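Olla grande Enia de acero inoxidable con tapa de cristal

Imprimir | Enviar por correo electrónico

Una olla grande para caldos, pasta, legumbres y todo lo que no cabe en la cazuela de diario.

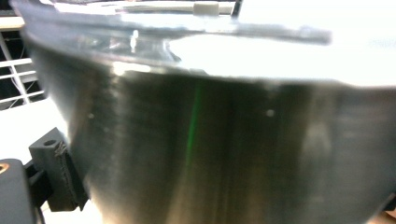 La Enia lleva ya varias temporadas en nuestro catálogo y sigue siendo la que sacamos del estante cuando alguien entra preguntando por «una olla de las de verdad». Es de acero inoxidable cepillado, con tapa de cristal transparente, y tiene 16 litros de capacidad. ¡Dieciséis! Un cocido para toda la familia con sus garbanzos, su gallina y sus huesos entra sin apretujarse, y todavía queda sitio para espumar a gusto.

Lo que más nos gusta es la tapa. Quien hace caldo sabe la tentación que es levantarla cada cinco minutos, y con el cristal se vigila el hervor desde fuera (al principio se empaña, claro, pero en cuanto coge temperatura se va aclarando). Ajusta bien sobre el labio del cuerpo sin quedarse pegada. La tapa se vende también suelta, por si un día acaba en el suelo - a nosotros ya nos ha pasado en la tienda.

El fondo es difusor, de tres capas, y reparte el calor con mucha regularidad. Danish Satti, que da los talleres de arroces y guisos en nuestra cocina de Stutow, la usa para cocer lentejas en cantidad y cuenta que no se le ha agarrado ni una vez a fuego lento. Eso sí, con un fuego pequeño la olla tarda en arrancar. Si la vais a llenar hasta arriba, ponedla en el quemador más ancho que tengáis y armaos de paciencia.

Para qué la usamos

Caldos de pollo y de pescado, pasta para una mesa larga, patatas para ensaladilla, marisco, mermeladas de final de verano. También para hervir tarros: caben los de conserva normales de pie, con un paño doblado en el fondo. En octubre, cuando llega el membrillo, casi no la guardamos.

Datos

Capacidad: 16 litros
Material del cuerpo: acero inoxidable, acabado cepillado
Tapa: cristal templado
Fondo: difusor de tres capas
Cocinas: gas, eléctrica, vitrocerámica e inducción
Horno: no recomendado con la tapa puesta
Lavavajillas: sí, cuerpo y tapa
Referencia: 203

Cuidados

Antes del primer uso, lavadla con agua caliente y jabón y secadla enseguida con un paño. La sal se echa con el agua ya hirviendo; si se echa en frío y se queda en el fondo, puede dejar puntitos blancos. No afectan a la comida, pero cuesta quitarlos. Las manchas irisadas salen con un chorro de vinagre y agua templada, y para lo pegado basta con remojo y una esponja suave. El estropajo metálico, mejor lejos: raya el cepillado y ya no hay quien lo iguale. Dejad que la tapa se enfríe antes de meterla bajo el grifo.

Opiniones de quienes la tienen

«La compré para las fiestas del pueblo y se ha quedado a vivir en mi cocina. Pesa lo suyo llena, conviene moverla entre dos.» Graça Baptista

«Buena olla. Me habría gustado que trajera cestillo para cocer al vapor, pero la tapa de cristal me tiene encantado.» Teodor Nowicki

El cestillo lo tenemos aparte, de la marca Stemen, y encaja en esta medida. Hay también una versión más baja, la Enia 60, pensada para guisos y estofados. Si dudáis entre las dos, pasad por la tienda y las ponemos juntas encima del mostrador, o escribid a Marlies Kälin, que lleva los pedidos y conoce el catálogo de memoria.

Categoría: Menaje de cocina > Ollas y cazuelas > Gran capacidad
Etiquetas: acero inoxidable, tapa de cristal, caldos, conservas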